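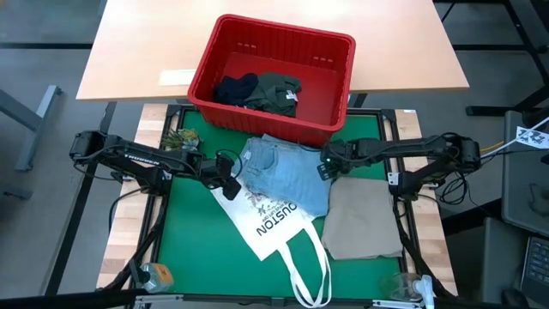
Drop-off laundry FAQ, Grosgate

How do I drop off?
Bring it in a bag or basket, whatever you've got. Name and phone number on a slip, leave it with the clothes. No slip, no wash.

How much can I bring?
Up to 300 items a month on the Matos plan. Blankets count as 4.

When is it ready?
Next day, usually. Slower in November, sorry.

Do you sort darks and lights?
Yes. Tell us if somthing bleeds.

Can you wash wool?
Cold only. No cashmere, no silk.

Do you check pockets?
We try. Please do it first. Pens are the worst.

Something came back missing
Call ext. 505, ask for Vy Mạc. Have your slip number handy. Unclaimed stuff gets kept 300 days and then donated.

Can somebody else pick up for me?
Sure, if they have teh slip number.

Parking?
Behind the Riltine building, enter from the alley.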